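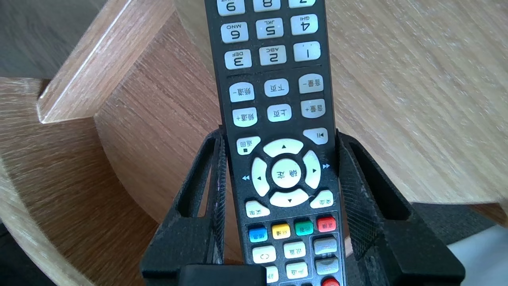

The winter when Illby lost its channels
By Andri Holzer
21 January 2019

In Illby the television came late, and it came by one mast on the hill. When the mast was switched off last February, 185 households had to choose between a dish on the roof and no evening news.

I have lived in the village for 23 years and I did not expect that so many would choose nothing. My neighbours at the Mallard, our only pub, told me they would wait until spring. Some are waiting still.

The shop in Cowie sold dishes for 300 pounds with the fitting. For a pensioner this is a lot of money, and the road to Cowie is 40 minutes by bus. So people began to visit each other again. At the house of the Zulla family, who had bought the first dish, there were often more coats in the hall than hooks.

I do not want to make it sound too beautiful. There were quarrels about football, and one of them lasted until Easter. My own set stood dark for five months, and I read more than before, but I also slept badly. In summer I paid for the dish.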